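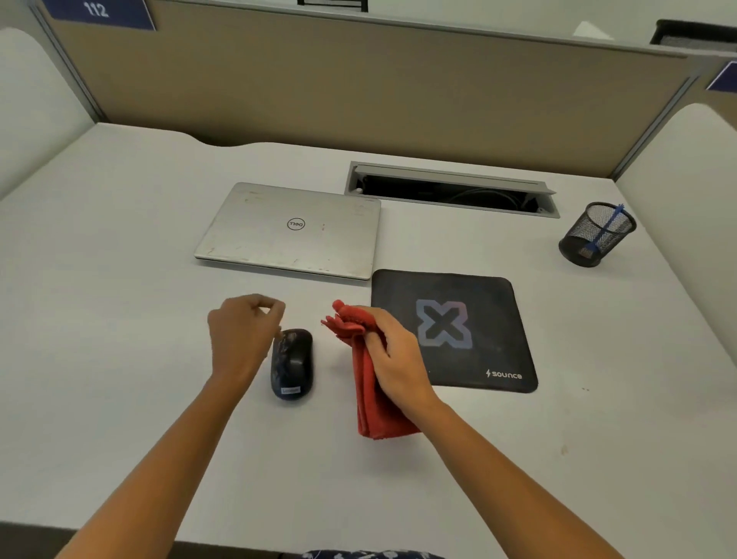 工位桌面的清洁，难处多半在小件上。大面好擦，一块布推过去就完了，小件要先决定动不动它。我们把这个决定叫"挪擦判断"（定义见前一节），编码时单独一列。鼠标是最典型的一类：小，轻，每天被手摸，外壳又常是亮面。图4里那只黑色无线鼠标，亮面外壳上有污痕也有反光，两样叠在一起，分不太清哪块是脏哪块是光；左手指尖捏拢悬在鼠标上方，右手抓着一团红色超细纤维布，布垂在鼠标和鼠标垫之间。手和布都在位，鼠标还在桌上。编码表里把类似的时刻记为"临界"，既不算挪，也不算擦。

图4 隔间工位桌面，鼠标与布（编码：临界）

先交代一下记录范围，前面写得散，补在这里。两处办公场所，Plonham和Warker，都是隔间式布局，布面隔板，桌面固定。一共124段桌面清洁记录，每段对应一张桌子一次清洁，从手碰到布开始，到布离开桌面为止。中途接电话、被叫走的，只要布还在桌上就不断开。有争议，见讨论。编码由我和Chiến Đào分头做，先各做各的，再对。对不上的放进一张单独的表，不强行统一。编码手册第一版定于2022年4月11日，之后只改过措辞，类目没动。

编码类目沿用Prareck桌面物品表的思路，但改得比较多。原表按用途分：输入、显示、书写、收纳、线缆。用起来发现和清洁动作对不上。一个笔筒和一支散放的笔，用途上都归书写，动作上差得远，笔筒整个拿起来放一边就行，散笔要捏，要归拢，或者干脆用布边推开。所以我们改按"怎么动"来分：可单手提起的、可推移的、可掀开的、不动的。边界不干净。同一件东西在不同桌上会落到不同类里，这一点我们认为应当保留。

4.2.1 小件：鼠标与鼠标垫

鼠标和鼠标垫要分开讲，虽然大多数人摆在一起。

鼠标的处理有几种常见次序。一种是拿起来，悬空擦，翻过来擦底，放回。一种是按住不动，只擦上壳。还有一种，布直接盖上去，隔着布抓住鼠标，抓的同时就在擦，挪和擦合成一个动作。第三种我们一开始漏了，编码手册里没有给它留位置，对表的时候Chiến Đào提出来，补了"合并"一项，前面已编的记录全部回头重看。花时间，但值。

按住不动只擦上壳的做法，桌面上会留下一圈没擦到的地方，形状就是鼠标的底。平时看不见，鼠标一挪就看见了。Warker的使用者提到过这个，原话是"像杯子印，就是没有杯子"。她自己后来养成习惯，下班前把鼠标放到键盘上面去，等于替做清洁的人先挪好。类似的"预先让位"在访谈里反复出现，有人把东西全收进抽屉，有人只收私人物品，公家的一律不管。

亮面外壳的问题值得多写两句。哑光的东西，擦没擦过，看一眼差别不大，人也就不太在意。亮面的会反馈，指印、布纹、光斑，什么都在上面。做清洁的人因此会在亮面上多停，有时候来回好几遍，擦完还要偏头换个角度看。偏头这个动作我们记了，归在"检视"。问题是检视的时候光也在动，头一偏，反光跟着走，原来以为是污痕的地方没了，另一处又冒出来。受访者说过"越擦越有"，多半就是这么来的。至于布本身会不会把油推匀了摊得更开，我们没做材料上的测试，不下结论。

鼠标垫另算。有图案的垫子，人的眼睛会跟着图案走。图4的垫子是黑色方形、圆角，中间一个大的X形标志，淡蓝、紫、粉的渐变描边，右下角有白色的"sounce"字样。深色底最显渣，可是渣未必在垫子上：同一张桌子，垫子右边的桌面上散着几粒细小的深色颗粒，白桌面衬着，很清楚。垫子边缘外侧是全部记录里最容易漏的地带之一。原因大概很普通，布沿着垫子边走，把东西带到边外，手一收，就停在那儿了。这只是推测，记录里能确认的是停手的位置，不能确认颗粒从哪儿来。

垫子掀不掀？看人。掀起来擦底下的，多数是使用者自己在擦。外来的清洁人员很少掀，理由各说各的，有的说没要求，有的说掀了放回去位置不对，第二天有人会说。放回去位置不对。后一条在访谈里分量很重，下面还要讲。

4.2.2 中件：合上的笔记本电脑

笔记本电脑合上和打开，在清洁上几乎是两样东西。打开的时候屏幕竖着，键盘露着，绝大多数人绕开走。合上以后成了一块板，上盖可以擦，整体可以推，可以提。图4中间的Dell就是合上的状态，银色拉丝铝上盖，有刮痕和淡淡的深色印子，摆得略斜，右侧更靠近手的一边。

略斜这一点我们在意。摆斜的东西，擦完放回去要不要摆正？访谈问了。答案分成两派，一派觉得摆正才算收拾过，一派觉得人家怎么放的就该怎么放。Plonham偏前者，Warker偏后者。我们没有足够的材料说明这是场所的规矩还是人的习惯，两处的排班办法不一样，混在一起，拆不开。

上盖上的痕迹，擦得掉的和擦不掉的，做清洁的人一般先试再说。布上去推两下，没变化，就归到"本来就这样"。这个判断很快，快到受访者自己讲不出依据。追问之下有人说看颜色，有人说看方向，"一条一条的是划的，一块一块的是脏的"。拉丝面又是例外，本身就一条一条。我们试图把这些说法整理成表，整理完觉得表比说法还难懂，放弃了，原话放在附录。

提起还是推移，和桌面有关。白色桌面上推东西，人会担心留印，实际留没留不一定，担心是真的。所以白桌上提起的多，深色桌上推的多。此处样本偏，Plonham以白桌为主，不宜外推。

4.2.3 收纳件与开口

笔筒。金属网的那种，黑色，办公室里到处都是。网眼积灰，从外面擦，布的纤维会勾，从里面擦要先把笔倒出来。图4右后方那只里面只有一支蓝色的笔（或者触控笔，看不准），斜插着，倒出来不费事。满的笔筒就不会有人倒了。装得越满，笔筒越接近"不动"的一类，哪怕它从重量上讲一只手提得起来。编码时为此争过：按能不能动，还是按动没动？最后按动没动。

按动没动来编，代价是同类物品的结果会散。好处是不用替人猜。我们取后者。

穿线孔是没想到会写进来的一类。桌面上嵌一个灰色矩形的盖子，盖上是桌面的一部分，掀开就是个洞。图4里的盖子沿后侧掀着，开口里能看到下面盘着的黑色线缆。开着的穿线孔对擦桌子的人来说是个麻烦，布扫过去，渣就进去了；要是绕开，孔的四周就留一圈。有13段记录里出现了开着的穿线孔，处理方式基本是绕。先合盖再擦的也有，少，合完擦完再掀回去的更少。有一位清洁人员的说法是"开着就是人家要用"，她不碰。使用者那边的说法正相反，好几位根本不知道自己桌上的盖子是开着的，问起来要回头看一眼。

两边对同一个盖子的理解差这么多，之前文献里没怎么见到，可能是我们找得不够。

4.2.4 布

布放在最后写，不太合理，但是初稿就是这个次序，先这样。

布的握法对结果影响不小。攥成团，接触面小，力集中，适合对付一个点；摊开了推，面大，力散，适合空桌面；叠成方块用一面翻一面，是培训里教的做法，Trình清洁手册上有图，真正照做的不多。记录里最多的是半攥半垂，上半截攥在手里，下半截挂着。图4的红布属于这一种，上角收拢成一团皱褶，下面垂成一长条。垂着的部分在手移动的时候会先碰到桌上的东西，布尾扫到垫子、扫到鼠标，人往往没感觉。编码里叫"拖尾"。拖尾算不算擦？我们的处理是不算，除非手随后回到同一位置。这一条两人的一致性最差，对表表里差不多一半的争议都出在这上面。

颜色也问了。红、蓝、黄分区使用是很多单位的规定，两处场所各有各的说法，红色在一处指定给卫生间，在另一处没有指定。使用者对颜色的在意程度超出预期，有人明确讲不愿意看到某种颜色的布上自己的桌子。清洁人员一般知道规定，不一定知道使用者在意。写到这里觉得应该单开一节，篇幅不够，留待后续。

4.2.5 次序

把上面几类放到一起看次序。做法是把每段记录里第一次接触各件物品的先后抄下来，排成一行，再比。

从近往远的占多数，没什么意外。手在身前，先碰到的就是鼠标和垫子，然后笔记本，然后桌子后沿。后沿经常没做完。隔间桌的后沿有的是直的，有的带一点弧度，弧的地方和隔板之间不好下布，手伸过去还要越过笔记本。22段记录里布完全没有到过后沿，其中中间都摆着一件中件，多数是合上的笔记本，也有文件盒。没有中件挡着的桌子，后沿漏擦就少得多。

从远往近的也有，基本是受过培训的人。培训教的就是从里到外，最后把渣带到身前收走。但是从里到外要求先把身前的小件挪开，不然胳膊从上面过，袖子会带到。挪开放哪儿？隔间桌没有多余的地方。于是有人放椅子上，有人放隔壁桌上，放隔壁桌上的在访谈里被抱怨得最厉害。次序的选择因此受制于有没有地方放东西，和懂不懂方法关系反而没那么大。

还有一种混合的，先擦能看见的脏，再补其余。没有固定方向，哪里显眼去哪里。亮面的小件、白桌面上的渣，都会把手引过去。混合型的总时长不比别的长，漏的地方却最分散，两个编码员都觉得难编。

4.2.6 放回

前面欠的一条，放回去的位置。

使用者对位置的敏感集中在鼠标和垫子上，笔筒其次，笔记本反而不太提，大概是因为笔记本本来就常拿来拿去。鼠标偏了一点，坐下来手一伸就知道。有受访者描述为"手到了，东西没到"。清洁人员也清楚这一点，所以才有前面说的宁可不掀、不挪，擦上壳了事。擦得不彻底和放得不准，两害相权，多数人选前一个。从结果上看是偷懒，从访谈上看是照顾对方，两种解释我们都保留。

有几个办法在现场看到过。拿一件擦一件放一件，不攒着。用手指按住原来的位置。挪之前看一眼垫子边和桌子边的距离。都是个人摸索出来的，没有写进任何一份培训材料，至少我们拿到的那几份里没有。

不足之处。只看桌面，不看桌下，线缆那头的灰完全没管。清洁人员和使用者混编，分组比较只做了初步的。10月补的一批访谈还没全部转写，引文以前一批为主，比例失衡，下一稿再调。时长数据暂不报告，计时起点两人理解不一至，要重核。

另外单张画面只对应一个时刻，本节凡涉及先后次序的说法，均出自连续记录和访谈。临界状态之后编为哪一类，看后续动作，手册里有判例，此处不重复。

下一节转到使用者自己的收拾，和外来清洁做对照。类目相同，"放回"一项改为"归位"，原因在那边再讲。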